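4 jul 2026

¡Qué noche la de la lucha libre en Ochoa! Llegué con la idea de ver dos combates y volverme pronto a casa, y me quedé hasta que apagaron los focos. Skarel abrió contra Urkach, que yo habría guardado para el final, pero la grada entró en calor desde el primer agarre. Más de 200 personas gritando en un polideportivo de barrio — y yo, afónico antes del descanso.
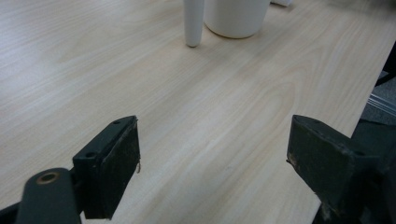

Lo mejor fue el combate por parejas. Kiretti lleva meses haciendo de malo y lo borda: se esconde detrás del compañero, protesta al árbitro, pide tiempo... ¡y luego suelta ese suplex! Perdió, claro, y se marchó discutiendo con la primera fila.

En septiembre vuelven con revancha y jaula. Tengo que mirar lo de la entrada mañana sin falta.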